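Mullgate publishes rules for two-armed robot benches

November 2025

Mullgate has published a set of working rules for its robot benches, covering how they are laid out, cleared and handed over between shifts. The rules apply at its Marras and Brernia sites and will be binding on outside teams who book bench time from March.

The document replaces a collection of local notices. It was drafted with Skimilus, which supplies training for bench operators, after a review of 1266 session logs found that the two sites were recording the same faults in different ways.

Under the new rules, operators must keep both hands outside the working area while the arms are powered. Anyone wishing to move an item by hand has to pause the arms first and wait five seconds before reaching in. Cloths, baskets and bottles used in a task must be listed on the session sheet, and anything not on the list is to be taken off the surface before the first run. 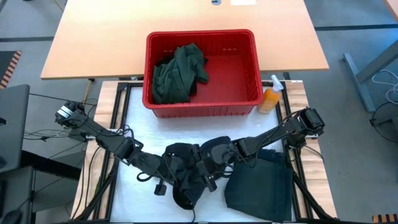
A two-armed bench with a cloth under the right arm and a second in the red basket.

Cables get a section of their own. They may hang beside the arm bases but must have enough slack for the full reach of each joint, and they are to be checked at the start of every shift. Floor markings have to be renewed when worn.

Sessions are limited to two hours, after which a different operator takes over or the bench is shut down. Any unplanned contact between the arms must be logged on the same day, even if no damage is found.

Mullgate said 400 operators would need to complete a short refresher course before the rules take effect. Skimilus will run the course at both sites, and printed copies of the rules will be kept at each bench.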